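Two nights at the Rukum open house, and a peek at every room type

I have a soft spot for serviced apartments. Hotels are fine for one night, but by the second morning I want my own kettle and somewhere to put my socks. So when my sister-in-law forwarded me an invitation to the open house at the Rukum, the new apartment building in Pirdale, I wrote back within the hour. They were offering a tour of the whole place plus two nights at $85 a night, and I had a free stretch in July. Easy decision!

Pirdale, for anyone who hasn't been, is a small harbor town with one long main street and a lot of hill. The Rukum sits two blocks up from the water, on the corner where the old Mykhailiuk department store used to be. They've kept the store's name in the tiles at the front step, and I walked right over it with my suitcase before I noticed. Parking is behind the building, down a ramp that is tighter than it looks on the website. If you drive anything bigger than a regular sedan, use the town lot across the street. I did the ramp once and moved the car after lunch.

Check-in was set for 3 p.m. but the open house started at eleven, so they took our bags and gave us name stickers and coffee. There were maybe a dozen of us. A couple of people were looking for a place to put up wedding guests, one man was moving to town for work and needed somewhere for the fall, and the rest of us were just nosy.

Our guide was Olesia Chornovol, the manager, who walks very fast and talks faster. She started us off in the smallest studios on the second floor. These are snug. You get a double bed, a two-burner stove, a fridge that comes up to my hip and a table that folds down from the wall. I'd be happy there alone for a week. With my husband along I would give it three days before one of us went to live in the lobby.

The one-bedrooms are the ones to get, in my opinion. There's a real door between you and the TV, the kitchen has a full-size oven, and the ones on the harbor side have a window seat deep enough to nap in (I tested it, with permission). Beds are made up when you arrive, and you get two bath towels and two hand towels each. They also leave you coffee, salt, pepper, dish soap and a small carton of milk. No cooking oil, though, and somebody in our group asked about that right away. Olesia wrote it down.

Then there are the two-bedrooms up on the fifth floor, which they're calling the Fesuro suites. These are for families or for people who'll be in town a while. The monthly rate was posted on the door as $1,280 for the low season and $2,554 for the summer, which made a few people whistle. What you get for it is two bathrooms, a washer and dryer in a closet and a dining table where six people could eat without bumping elbows. The man who was moving for work went quiet and started doing sums on his phone.

A few gripes, because there are always a few. The elevator is slow. The hallway lights are on a motion sensor, and on my floor it took its sweet time, so I did a fair bit of arm waving in the dark. My bathroom fan ran on for ages after I'd turned off the light. And the walls between apartments are good, but the one between the bedroom and the corridor isn't, so I knew all about it when the people across the way came home at midnight. Ask for an apartment away from the elevator if you're a light sleeper.

On the plus side, the water pressure! I've stayed in places at three times the price where the shower just sort of leaned on you. And the mattress was firm without being a plank, which my back appreciated after the drive.

We had lunch in the shared kitchen on the ground floor, a big room that guests can book for birthdays and so on. It was soup and rolls from the bakery next door, and a tray of lemon bars that disappeared while I was still in line for soup. If you stay, go to that bakery before nine. The seeded loaf was gone both mornings by the time I got myself down there.

I spent the afternoon walking the harbor path out to the lighthouse and back, which took me a couple of hours with stops for ice cream and for sitting on walls. The path is paved most of the way and there are benches, but no shade at all past the boatyard. Bring a hat. In the evening I cooked myself an omelet in my own little kitchen (in butter, thanks to the oil situation), ate it on the window seat and watched the boats come in. That was the best part of the trip for me, and it cost next to nothing.

The second day I mostly did errands for people back home. There's a yarn shop halfway up the main street and a used bookstore behind the church where I found a map of the county I've been wanting for years. I was back by four and ran a load of laundry. The guest machines are in the basement, they take cards only, and the dryer needs two rounds for towels.

Would I go back? Yes, and I've already penciled in a week in the spring with my sister-in-law. Ask for apartment 1424 if you can get it. Don't be fooled by the number, it isn't on a fourteenth floor. The first digit is the wing, and the four means the fourth floor. It's at the quiet end and has the morning sun.

Booking is through their own website or by phone, and the phone was quicker. They hold your card but don't charge it until you arrive, and you can cancel free up to a week ahead.
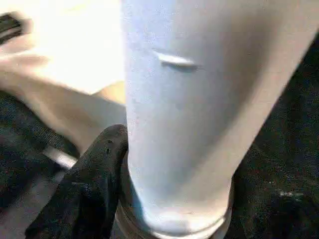
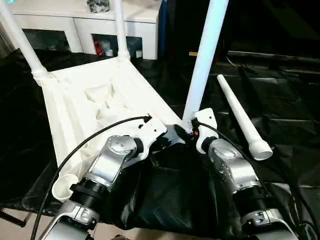
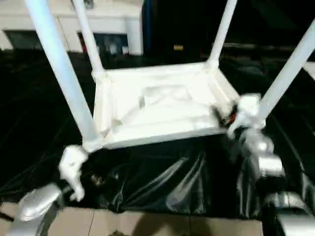
Middle and last photos: white plastic seat, legs in the air.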